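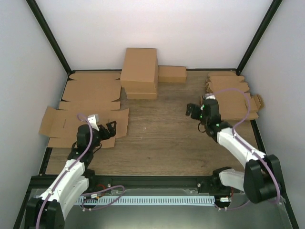 Groludgate RM-2 Rotary Mixer

Two-channel rotary mixer for listening rooms, small clubs and radio studios

Product status: in production
Page last revised: 2023-12-29

Overview

The RM-2 is a two-channel rotary mixer intended for venues in which recorded music is played at moderate levels to a seated or standing audience. It replaces the earlier RM series and retains the same panel layout, so that resident DJs familiar with the older model will require no retraining. All controls affecting level are rotary. The mixer has no crossfader and no built-in effects.

Each channel accepts either a turntable or a line source, selected by a switch on the rear panel. A three-band isolator acts on the master output and may be bypassed from the front. The headphone section has its own level and blend controls, and remains active when the master output is muted.

Construction

The chassis is of folded steel with a separate front plate. Knobs are machined aluminium and are available in black or natural finish. End cheeks in oiled walnut are supplied as standard – venues wishing to mount the unit in a rack should order the flanged version, which is supplied without them.

The power supply is housed in a separate enclosure and connects by a locking cable. It should be placed away from the turntables. The cable supplied is long enough for most booths, and a longer one may be ordered from the parts department.

Connections

Inputs: two phono or line, switchable; one microphone, balanced
Outputs: master, balanced; booth, balanced; record, unbalanced
Send and return: one pair, for external effects
Headphones: one large and one small socket
Earth: two binding posts

Limited edition

A limited edition of 99 units has been prepared with the Brutport listening room, whose hall was built in 1945 and reopened for music in September. These units carry a cream front plate and a numbered badge. They are identical to the standard model in all electrical respects. Orders are accepted from Gakton only, and are restricted to one unit per customer.

Accessories

Dust cover, clear
Flight case, fitted, with compartment for power supply
Tóth isolator knob set, large diameter
Replacement locking cable, standard or long

Service and guarantee

The RM-2 is guaranteed for two years from the date of purchase. The guarantee covers parts and labour but excludes damage caused by liquids, by incorrect earthing or by the use of a power supply other than that provided. Rotary controls are tested at the works for 2000 full turns before assembly. Customers operating the mixer nightly are advised to have the controls inspected once a year.

Units returned for service should be sent in the original carton, with the power supply included. A returns number must be obtained from Gakton before dispatch – parcels arriving without one will be held until the sender has been identified.

Availability

The standard model is normally held in stock. The flanged version is built to order, and delivery dates are confirmed in writing when the order is accepted.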